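Farkden Open Demonstration Day

By Chun-hung Kwan
Last revised Wed 18 October

The Farkden Open Demonstration Day is a yearly public event held at the Farkden Centre for Applied Automation. It takes place on a Saturday in May and allows members of the public, school parties and local employers to see research on robotic handling at close quarters. Entry is free, although places in the smaller rooms must be booked in advance. The most recent event recorded 2,887 visitors, the highest attendance to date.

Background

The centre was set up to bring together several teaching workshops that had previously shared space with the engineering library. Its first open day was a modest affair, held in a single hall and attended by 836 people, most of them students and their families. The programme consisted of a lecture, a tour of the machine shop and a display of student work on painted boards.

The event was moved to the Mac Mathúna Building when the centre took over its ground floor. The additional space made it possible to run several demonstrations at the same time, and the lecture was replaced by short talks given beside the equipment. The building takes its name from the family that formerly owned the site.

Programme

Doors open in the morning and the programme runs until late afternoon. Visitors receive a printed plan of the building at the main entrance. The day is divided into sessions of 18 minutes, with a short interval between them so that groups can change rooms. A bell is rung in the corridor at the start of each session.

The principal rooms are the Long Workshop, where machine tools are shown; the Tarkavent Room, used for work in simulation; and the Upper Gallery, which holds a standing exhibition on the history of the centre. The yard at the rear is used for vehicles in dry weather. A talk on apprenticeships and further study is given twice during the day in the seminar room.

The Tarkavent Room

The Tarkavent Room is the most heavily booked part of the event. It is named after the simulation project that was first carried out there, which studies how two-handed robots may be directed to pick up and set down small articles. The work is displayed on a large wall screen, and a member of the project team stands beside it to give a commentary and to take questions.

Sessions begin with a short account of why handling tasks are rehearsed in a simulated setting. Settings such as lighting, friction and the weight of an object can be altered between attempts, and an attempt can be repeated from the same starting point. The presenter then turns to the task itself. The simulated robot has two white arms, which reach over a light grey table, and the fingers carry black caps at their tips. Visitors are asked to watch the grasp of the right hand in particular, where a red cube is held between the fingers, clear of the table top. A short cylindrical can rests on the table between the hands. The presenter uses the two shapes to discuss the difference between gripping flat faces and gripping a curved surface that may roll.

Attention is also drawn to the shadows of the hands on the table. The commentary explains that shadows help a person looking at a flat screen to judge how high a hand is above a surface, and that this is of practical use to anyone guiding an arm from a distance.

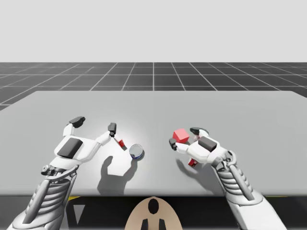

Schools session

The first part of the morning is reserved for schools. Parties are limited in size and must be accompanied by a teacher. Pupils attend the Tarkavent Room and one other room of the school's choosing, and are given a workbook to complete in class afterwards. The workbook was prepared with Endico, a publisher of technical teaching material, and has been through 5 editions. Later editions contain a section on planning a grasp, in which pupils sketch where they would place two fingers on a range of household objects.

Access

The ground floor is step-free throughout. The Upper Gallery is reached by a lift near the main entrance. Printed copies of the commentary are available in large type, and a signed session is held in the early afternoon. Photography is allowed in all rooms except the Long Workshop.

Related articles
Farkden Centre for Applied Automation
Mac Mathúna Building
Tarkavent project
Simulation in engineering teaching
Two-handed manipulation

Contact the editors | Copyright and reuse | Back to top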